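드라콤, 경량 충전 의류 관리 기준 개정판 9월 공개
세탁·건조·보관 조건 전면 재정비, 시험 시료 427점 결과 반영

의류 관리 시험 및 기술 자문 업체 드라콤(Drarcombe)은 가정용 경량 충전 의류의 세탁과 보관 조건을 정리한 관리 기준 개정판을 9월에 공개한다고 밝혔다. 적용 대상은 겉감이 나일론 또는 폴리에스터이고 충전재가 우모, 합성 섬유 또는 양자의 혼합으로 구성된 재킷, 조끼, 코트이다. 가죽 겉감 제품과 발열체 내장 제품은 적용 범위에서 제외된다.

개정 작업은 버크소프(Birkthorpe) 시험동에서 진행되었다. 시험에 투입된 시료는 427점이며, 제조 후 미사용 제품과 착용 이력이 있는 제품을 구분하여 각각 별도의 계열로 관리하였다. 착용 이력이 있는 시료는 최초 계량 전에 표준 온습도 조건에서 하루 동안 조정하였고, 조정이 끝나지 않은 시료의 측정값은 집계에 포함하지 않았다.

1. 개정 배경

종전 기준은 충전재의 종류만으로 세탁 조건을 나누었다. 그러나 동일한 우모 제품이라도 겉감의 코팅 여부, 봉제선의 간격, 안감의 통기성에 따라 건조 시간이 크게 달라지는 문제가 있었다. 특히 코팅 원단을 사용한 제품은 표면이 마른 뒤에도 내부에 수분이 남는 경우가 많아, 표면 촉감만으로 건조 완료를 판정하는 절차를 유지하기 어려웠다.

개정판은 판정 방식을 중량 기준으로 변경하였다. 세탁 전 중량을 기록하고, 건조 후 중량이 그 값으로 돌아왔을 때를 완료 시점으로 본다. 가정에서는 주방용 저울을 사용할 수 있으며, 저울이 없을 경우를 위한 간이 판정법을 부속서에 별도로 수록하였다.

시험 책임자 즈덴카 하예크(Zdeňka Hájek)는 “종전 절차로 완료 판정을 받은 시료 가운데 114점에서 잔류 수분이 허용치를 넘었다”며 “판정 오류는 대부분 어깨와 주머니 주변, 즉 원단이 여러 겹으로 겹치는 부위에서 발생했다”고 설명했다.

2. 주요 변경 사항

세탁 온도는 30도 이하로 통일하였다. 세제는 중성 액체 세제로 한정하며, 섬유유연제와 표백제는 사용하지 않는다. 세탁 전에는 모든 지퍼와 여밈을 잠그고 주머니를 비운다. 탈수는 저속으로 실시하되 1회 탈수 후 제품을 꺼내 방향을 바꾸고 다시 실시한다.

헹굼은 3회로 규정하였다. 종전 기준의 2회 헹굼에서는 합성 충전재 계열에서 세제 잔류가 확인되었으며, 잔류 세제는 충전재의 뭉침과 겉감의 발수성 저하로 이어졌다. 헹굼을 4회 이상 실시한 시료에서는 추가적인 개선이 관찰되지 않았다.

건조기 사용이 허용된 제품은 저온으로 설정하고, 중간에 꺼내어 손으로 충전재를 풀어 준다. 자연 건조 시에는 옷걸이를 사용하지 않고 통풍이 되는 건조대 위에 펼쳐 놓는다. 젖은 상태로 걸면 충전재가 아래로 이동하여 하단 칸에 몰리게 된다.

취급 표시가 본 기준과 다를 경우에는 제품에 부착된 취급 표시를 우선한다.

3. 보관 조건

보관 시험은 13개월 동안 수행되었다. 시료는 압축 포장, 접은 상태, 느슨하게 놓은 상태, 걸어 둔 상태의 네 조건으로 나누어 보관하였으며, 종료 후 충전재 복원 높이를 측정하였다.

압축 포장 조건은 우모와 합성 충전재 양쪽에서 복원 높이가 가장 낮았다. 합성 충전재의 경우 저하 폭이 더 컸고, 재건조 후에도 초기값으로 회복되지 않은 시료가 다수였다. 이에 따라 개정판은 압축 포장을 이동 및 단기 수납에만 허용하고 계절 보관 방법에서는 삭제하였다. 보관 장소의 상대습도는 60퍼센트 이하를 권장한다.

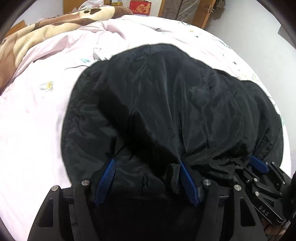 압축 팩에 이미 넣어 둔 옷은 어떻게 해야 하는가?

즉시 꺼내어 통풍이 되는 곳에 하루 이상 펼쳐 둔 뒤, 손으로 가볍게 두드려 충전재를 풀고 통기성 커버에 옮겨 보관한다. 하루가 지나도 뭉침이 남아 있으면 건조기 사용이 허용된 제품에 한해 저온으로 짧게 가동한다.

4. 기록 양식 및 교육

관리 이력을 남기려는 사용자와 세탁업체를 위해 기록 양식 ‘트라디아(Tradia)’를 함께 배포한다. 양식에는 세탁 전 중량, 건조 후 중량, 세제 종류, 건조 방식, 보관 시작 월을 기재한다. 인쇄용과 스프레드시트용의 두 가지 형식으로 제공되며 항목 구성은 동일하다.

세탁업 종사자를 대상으로 한 설명회는 토요일 오전 10시 버크소프 시험동에서 열린다. 기술 문서 담당 유언 거스리(Euan Guthrie)가 개정 조항을 설명하고, 다비나 백스터(Davina Baxter)가 중량 판정 절차를 시연한다. 참가자는 사전에 등록해야 하며 현장 등록은 받지 않는다.

5. 적용 일정

개정판은 공개와 동시에 적용된다. 종전 기준에 따라 인쇄된 안내물은 재고 소진 시까지 사용할 수 있으나, 압축 보관을 권장하는 문구가 포함된 안내물은 회수 대상이다. 회수 절차는 거래처별로 개별 통지한다. 오리털 이외의 수금류 우모를 사용한 제품에 대한 보충 자료는 시험이 완료되는 대로 부속서에 추가된다.

문의: 드라콤 홍보 담당 매그너스 레키(Magnus Leckie)
시험 자료 열람 신청: 드라콤 버크소프 시험동 자료실, 평일 오전 9시~오후 5시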